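Workshop news: the hand-held gripper at Clukside
November, open bench

The gripper now closes on soft packaging, and a yellow pouch was the first thing on the list.

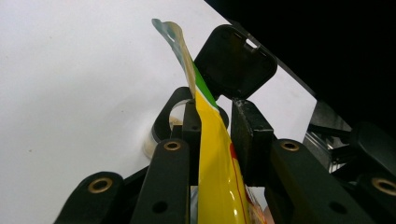

What changed

The black finger links have brass-colored eyelets near their ends. We reprinted the gripping blocks twice before the faces lined up. The Koltis drawings called for a 13 mm pin and we went down to 10.

Still to do

Thin film creases when the blocks press on it, so softer pads are next. Files are in the Soltulov folder. The bench is free after 7 p.m. Bring your own hex keys.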